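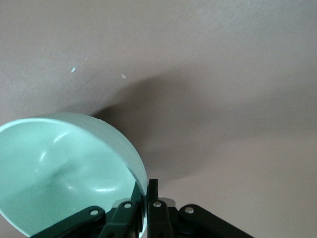 **Bread dough on an overnight rise — fridge or cold porch?**

**glenys_f** wrote:

Hi all! I finally got my first decent no-knead loaf last weekend and I'm completely hooked. 400 grams of bread flour, 8 grams of salt, a pinch of yeast, water until it looks too sticky, then leave it alone. The crust crackled the whole time it was cooling and I stood there listening like a fool!

My fridge is packed, so I've been thinking about the porch. It gets down near 35 degrees at night in Floltside. Anyone tried that?

**Zeeshan Magsi** wrote:

Welcome to the club! I'd stay with the fridge. A porch swings too much. Mine was fine at bedtime and frozen at the edges by breakfast, and the loaf came out like a doorstop. Clear out a shelf. Pickles can live somewhere else for one night.

**vibeke_m** wrote:

I disagree with Zeeshan (sorry!). I've used the back porch every winter since we moved to Grivivbridge and I love it. Set the covered bowl inside a picnic cooler with the lid shut and the temperature barely moves. The flavor after 13 hours is wonderful — tangy, a little nutty, and the dough is so much easier to shape when it's cold.

**Zeeshan Magsi** wrote:

OK, the cooler is a good idea, I'll give you that. I still wouldn't tell a beginner to start there. With the fridge you know what you're getting.

**dagny_b** wrote:

What kind of bowl are you all using? I switched from heavy stoneware to a light plastic one and my dough chills much faster now.

**vibeke_m** wrote:

Plastic here too, oiled first. The dough slides right out.

**Zeeshan Magsi** wrote:

Glass for me. I like seeing the bubbles on the sides!

**glenys_f** wrote:

Thank you, this is great! I have a cooler in the garage, so I'm trying Vibeke's way tonight and putting a second, smaller batch in the fridge next to the milk. Same flour, same salt. I'll bake them one after the other and post how they taste.

**dagny_b** wrote:

Yes please! And let them cool before you cut them. I never manage it, but you should.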